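Ripening and storing mangoes in a clear bin (without squashing the bottom ones)
by Sohail Gilani

Quick one. People keep asking how I get mangoes from hard to ready without losing half of them to black spots. Single layer, clear bin, check them every day. Details underneath.

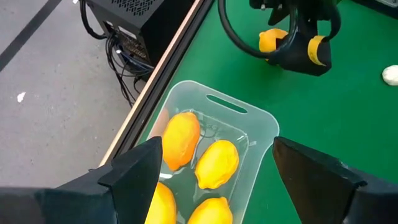

What you need

A clear plastic bin, rectangular, with a handle slot if you can get one. Four mangoes is a good number for a small bin. More than that and you start stacking, and stacking is where the bruises come from.
Clean tea towel or paper towel.
Paper bag, only if you're in a rush.
Dish soap, warm water.
A bit of masking tape and a pen if you're running more than one bin.

Clear plastic matters more than you'd think. You can pick the whole thing up and look at the undersides through the floor of it. Soft patches always start where the fruit is sitting. Coloured tub, you've got to lift out every mango to find out, and every time you handle a ripe one you mark it a little.

Step 1. Wash the bin

Hot soapy water, rinse, dry properly. Get a corner of the cloth into the handle slot, gunk sits in there. Rounded corners are easier than square ones, another reason I like this shape.

If something's gone mouldy in it before, use a splash of white vinegar after the soap, leave it 5 minutes, rinse again. I've seen people go over the bin with Purell and I wouldn't bother. Soap does it and you don't get the smell.

Dry means dry. A puddle in the bottom will do more damage than anything else on this page.

Step 2. Sort the fruit

Don't wash the mangoes yet. Wash them when you're going to eat them.

Look at each one:
- any split or weeping at the stem end, eat today or cut it up for the freezer
- small brown freckles are fine
- a big soft dent, eat first, cut round it
- wrinkled skin near the stem, usually ripe and a bit past, still good for lassi

Colour. Everyone goes by colour and it only gets you halfway. Within the one bin you'll get a bright yellow beside a deep orange-yellow, and it doesn't automatically follow that the orange one is ready first. Depends on the variety. Some stay green the whole way through and are perfect inside. Use colour to compare mangoes of the same kind from the same box, then use your nose and thumb for the actual decision.

Smell the stem end. Sweet and strong, it's close. Nothing, it needs days. Sour or boozy, too late.

Squeeze: palm of the hand, whole hand, gently. Not fingertips. Fingertip squeezing leaves little bruises and then the next person does it too. You want it to give like a ripe avocado.

Step 3. Load the bin

Lay them on their sides, lengthways, in two loose rows. Leave gaps. They don't have to be neat but you should see a bit of plastic between each one. If they're jammed together the damp gets trapped where they touch and thats where the rot begins.

Long mangoes go in along the length of the bin. Fat round ones wherever they fit.

Put the ripest at one end, always the same end. I use the end with the handle slot. Then anyone in the house can grab from that end and doesn't need to go squeezing the lot.

No lid. If your bin came with a lid, put it away in the cupboard. Mangoes give off ethylene gas, which helps them ripen, but a sealed tub goes sweaty overnight.

Towel underneath or not? I go without most of the time, for the looking-through-the-bottom thing. If your fruit is very soft already, or you're carrying the bin any distance, put a folded tea towel in and just accept you'll need to turn them by hand.

Step 4. Pick a spot

Bench or table, room temp, out of direct sun. Keep it back from the edge. A bin with fruit in it slides easily on a smooth tabletop, I've dropped one and it is a proper mess.

Not on top of the fridge (warm, and you forget it's there). Not next to the stove. Not next to onions.

Away from the bananas as well, unless you want everything ripe at once. One banana in with hard mangoes speeds them up a fair bit. Handy for a Saturday sort of crowd, bad for a household of two.

Step 5. Check every morning

Takes no time. Lift the bin, look underneath, have a sniff, put it down.

Turn each mango a quarter turn every second day. Shift the ripest along to the handle end.

Anything leaking comes out straight away, and wipe where it sat. Check its neighbours.

Hard fruit can take up to a week depending on the weather. In May, when the kitchen's cooler here, it drags on. In summer you want to be looking twice a day, morning and after tea, they go from firm to mush while you're at work.

Step 6. Ripe? Fridge.

Once they give under the palm, they go in the fridge and you get up to five more days. Whole bin in if you've got the shelf for it. Bottom shelf or crisper, not hard against the back wall, they can freeze there.

Never put a hard one in the fridge. It'll stall and the flesh goes rubbery and grey-ish, and it doesn't come good when you take it out again. Most of the "bad mango" complaints I hear are this.

Take it out half an hour before eating. Cold mango doesn't taste of much.

If you need them faster

Paper bag, top folded over, one or two mangoes with a banana or an apple. Leave on the bench. Check after a day, then keep checking. Not a plastic bag.

Burying them in a tub of uncooked rice works too, my mum does it that way. It's quick, so look at them morning and night. You can cook the rice afterwards, just sift through it for anything sticky.

Microwave: softens it. Doesn't ripen it. Skip.

If you've got too many

Freeze. Cut off the cheeks either side of the stone, score the flesh in a grid, scoop the cubes out with a spoon. Spread them on a tray lined with baking paper, not touching, and freeze till solid. Then into a bag or tub with the air squeezed out. If you skip the tray you'll end up with one orange brick and a blunt knife.

I weigh mine into 395 gram bags. That's what my kulfi recipe wants, same as the tin of condensed milk, no other reason. Label them.

Stringy mangoes: blend and push through a sieve before freezing, ice cube trays are good for it.

Don't throw the stones out until you've scraped them. Cook's treat, over the sink.

Running more than one bin

When mangoes are cheap I buy by the tray and split them across a few bins. Tape on the short side of each one, with the day I bought them. Firmest bin furthest from the kettle. Eat out of one bin only until it's empty, then wash it (back to step 1) and move the next lot up.

Don't top up a bin with new fruit. I know it's tempting. You lose track of what's old, and one that's on the turn takes the fresh ones with it.

Things people ask

Do the black spots mean it's off?
Small surface ones no. Cut it open. If the flesh underneath is clean, eat it. If the spot's sunken and soft, trim well around it. If it's brown to the stone, compost.

Sap on the skin?
Wipe it off with a damp cloth, then dry. It can irritate your skin, some people come up in quite a rash from it, so gloves on if you're one of them.

Can I use a cardboard box instead?
Yes, fine for a few days. It soaks up the damp but it hides the undersides, and once one mango leaks the box is done for.

Can other fruit go in with them?
Avocados ok. Peaches ok, same rules. Citrus doesn't need any of this, leave it in the bowl. Berries no.

My bin's gone cloudy.
Dishwasher probably. Handwash the next one. Bicarb paste and a soft cloth brings a cloudy one back part of the way, doesnt matter for the fruit either way as long as you can see through it.

Why did all mine ripen on the same day?
Same tray, same tree maybe, same spot on the bench. Put half in a cooler room next time. Hallway, laundry, wherever.

Will do green mango pickle on a seperate page when I get a minute.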